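12 October 2024

Knitwear folding, bedroom setup. Carrying on from the T-shirt notes. Gilles Lecomte asked for the sweater steps written out so that the next person lays it down the same way.

Used the Taren order again: sweater flat, both sleeves out, smooth the body, sleeves in across the front, then hem up to the neckline. The Rebelo order (sleeves in first, then fold lengthwise) makes a narrower parcel but the shoulders bunch with thick knit. Dropping it for anything heavier than a T-shirt.

Duvet stays rolled along the right side of the bed. Pillows stay up at the headboard. Work from the foot.
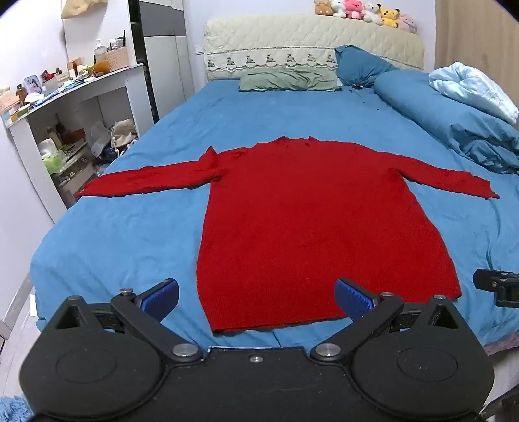 Red sweater, start position. Sleeves straight out, hem toward the foot of the bed. Collar still a bit rumpled.

Points to keep:
Pull the sleeves straight from the cuff, one at a time. Pulling both together shifts the body.
Smooth from the neckline down to the hem – going the other way pushes the slack up into the collar.
Leave 2 minutes between folds if the knit springs back.
Target is 20 folds per session, 100 for the whole set.

The blue sheet is fine for red and cream knits. For the navy cardigan we need a lighter one, ask Willell if theirs is free.

To do: label the Wurkness storage bags, copy the June shirt notes into this book, brush down the sheet before the next garment.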